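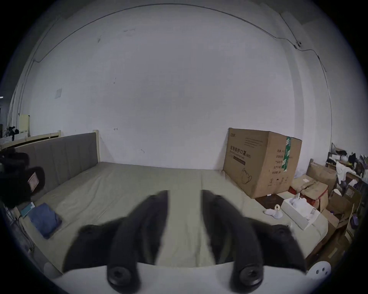

Review: Ollgate hand-held gripper pair, tried at the Naltbridge open day

I went to the Naltbridge open day in September mostly to try the Ollgate hand-held grippers. We have been looking at a pair for teaching laundry handling to our own arm, and the price on the sheet was $3,408 for the two, case included. I had one booking in the morning and went back for a second go after lunch.

Set-up

The demonstration was a bed against a wall, a fitted sheet and a piece of blue cloth. You hold a gripper in each hand and do the job yourself, and the recording is used later to train a robot. Staff gave a short talk first, then let each visitor do 16 attempts. The room is a working one and storage comes right up to the side of the bed, so you learn to keep your elbows in.

In the hand

Each unit weighs 800 grams according to the sheet. That was fine for the first few folds and noticeable by the end. The white body is smooth and the two black fingers curve in towards each other, with enough of a gap that you can see the fabric between them. I liked that. On the Luvow pair I used last year I was guessing where the tips were.

Picking up an edge of cloth took practice. If I came in too flat I pinched the sheet as well and had to let go and start again. Coming in steeper fixed most of it. The colour of the cloth helped, as blue on green is easy to follow.

The green lights along the top edge are bright enough to read at a glance under ordinary room lighting. There are smaller green ones on the round grey discs at the back, and I stopped noticing those after a while.

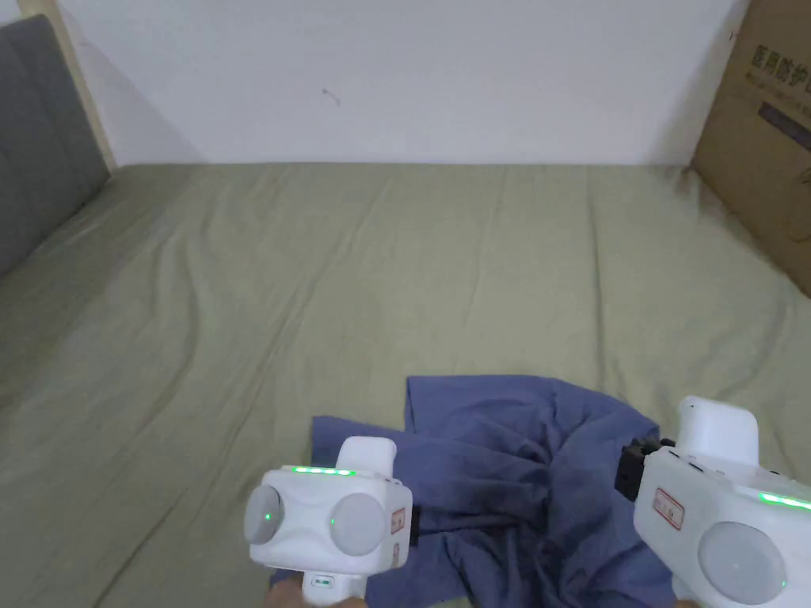 Both grippers at the blue cloth, second session.

What I didn't like

The grip is sized for a bigger hand than mine. I had to shift my hold to squeeze fully, and the left unit twisted a little each time. The start button is also easy to bump - I cut 3 recordings short that way. The staff member told me a guard is coming but couldn't say when.

The Nyanda software on the laptop was slow to save between attempts. It did label everything clearly, and I could throw out a bad attempt without losing the rest.

Verdict

Four out of five. Good view of the fingertips, sensible lights, tiring over a long session. I would want to try the smaller grip before ordering, and Naltbridge said they would have one at the next open day. Parking is at the rear and the morning sessions were quieter.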